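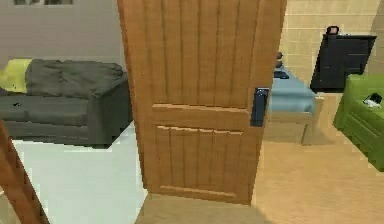

3. Doors left ajar: what the Fallwood households told us

3.1 Why doors

Most of the work on noise between rooms deals with walls. Floors too, a bit. The door gets a line or two and is nearly always taken as shut. Our diaries say otherwise. In the Fallwood homes the living room door was hardly ever fully shut in the daytime, and in a fair number of homes it was not shut at night either. So the figures people rely on for a quiet bedroom describe a house that few of our households live in.

We came to this sideways. The study was set up to ask about heating (see section 2) and the door question was one line in the evening diary, put in by Ashton McPhee after the Skostport pilot, where people kept writing about doors in the margins. It then got more answers than anything else on the page.

Figure 1. Living room with a sofa and a boarded wooden door, partly open. Computer-rendered view.

3.2 The diary

174 households sent back a usable diary. Each covered 12 days in April. Two entries a day, one in the morning and one after the evening meal. For the door line people ticked shut, ajar or wide open, and there was a blank space for remarks. No definition of ajar was given. We thought about giving one and did not, and a reader may well feel that was a mistake. McPhee's view was that people know what they mean by it. The remarks bear him out on the whole, though one home used it for any door not on the latch and another for a door "open enough for the cat".

Diaries with more than two missing days were set aside before coding. The remarks were read by both coders seperately, then compared. Where they differed they talked it over; where they still differed the remark went into "other". Other is a large pile. More on that in 3.5.

3.3 Reasons given

Warmth came up most, as expected, but it pulled both ways. Some kept the door ajar to let heat out of the living room and up the stairs. Others shut it to keep the heat in, then opened it again when the room got stuffy. Same house, same evening, quite often. The heating models used in the Hollis work treat the door as having one setting for the evening. Hard to square with what we have.

Next, listening. Parents with a small child asleep upstairs left the door open a hand's width and turned the television down. A few had a baby monitor and did it anyway. Grown-up children caring for an older parent did much the same. One wrote: "I don't hear better with it open, I just sit easier." We had no code for that, and added one.

Then pets, mostly cats. Then habit, where the remark was no more than "always have" or "mum did". Then the door itself. Doors that stuck, doors that dropped on their hinges, doors that swung back unless wedged with a shoe. New carpet was a common culprit: the door had not been trimmed after fitting and dragged, so people stopped bothering. This last group interests us most as it is the cheapest to put right, and as far as we can find it is missing from earlier surveys of this kind.

Smells were mentioned less than we thought they would be. Frying, mainly. A shut door for an hour, then back to ajar.

3.4 Door type

A weak part of the study, and best to say so. We asked households to say what the door was made of and how it was built, and the answers are patchy. "Wood" covers a great deal. "Normal door" was a frequent answer. Boarded doors were easier, people seem to know when they have one, and panelled doors with glass were always named as such. Plain flush doors were the muddle: solid and hollow ones look alike and hardly anyone had cause to know which was theirs.

Knocking on it was suggested in the guidance notes. A few did and wrote down the sound, which was good of them but we could not use it.

With that said, there is some sign that glazed doors were shut more often than the rest in the evening. The remarks point to light, not sound. You can shut a glazed door and still see if someone is in the hall. Among the other types we found no pattern worth reporting and would not want anyone to read one in.

3.5 The "other" pile

Too big, and our fault for starting with a short code list. On a second reading a good part of it turned out to be about company. People left the door ajar so that whoever was in the kitchen did not feel shut out, or so a teenager would come in and sit down. A shut door was read as a sign of a row, or of someone on the phone. In shared houses it was the other way about, with a shut living room door taken as perfectly ordinary and an open one as an invitation.

We did not ask about this and cannot put numbers on it. The Lanine interviews, now being typed up, go into it properly and will be reported on there own.

3.6 What it means for noise

If the door is ajar, a better wall buys very little. That is well known and we claim no credit for it. What the diaries add is how common the case is and how mixed the reasons are. Telling people to shut the door will work for those with the habit and perhaps the cat owners. It will not work for the listeners, who have the door open precisely to hear. For them a quieter television, or a quieter washing machine in the room below, does more than anything done to the door.

Advice leaflets might split the two. At present the Skostport leaflet has a single line, "keep internal doors closed", under a heading about saving heat, and nothing at all under noise. Households in the pilot had mostly not read it. Those who had were a bit cross about it, the stuffiness again.

3.7 Limits

April only. Mild, so the heat remarks would likely look different in January. Diaries are what people say they did, and an evening entry written at bedtime probably records the door as it stood then, not at seven o'clock. No sound levels were taken in any home. Households with carers were keener to fill in the remarks than others, so the listening reasons may be overstated. Small flats where the living room opens straight onto the kitchen with no door at all were left out of this section but are kept in section 4, where the question is draughts.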